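Search this site Enter keywords Go

The Box by the Door

At Fornance, the residential college north of the river, the autumn term opens with a lesson in putting things down. Students in the household management course are asked to choose one shallow box for the articles they wear on the wrist and to keep it in the same place until the end of term.

The course was established by Ginette Barbier, who taught domestic science for 26 years. Her position is that watches and bracelets are mislaid more often than rings, which tend to have a dish of their own. A watch is taken off wherever its owner happens to be standing.
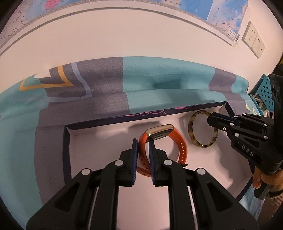 Ms. Barbier recommends closing the band before a watch is put away. A fastened strap holds its curve and can be stored on edge, leaving the face clear of anything hard. Bangles may be stood upright in the same manner. Chains belong in a separate compartment.

Her colleague Angus Menzies, who oversees the October session, favors a pale interior, against which small items are easily found. He advises wiping the box once a week and airing sport bands overnight before they are stored.

Enrollment this year stands at 17. Each student submits three short written reports on the arrangement adopted at home. Applications for the spring session are accepted at the Fornance office through the end of January.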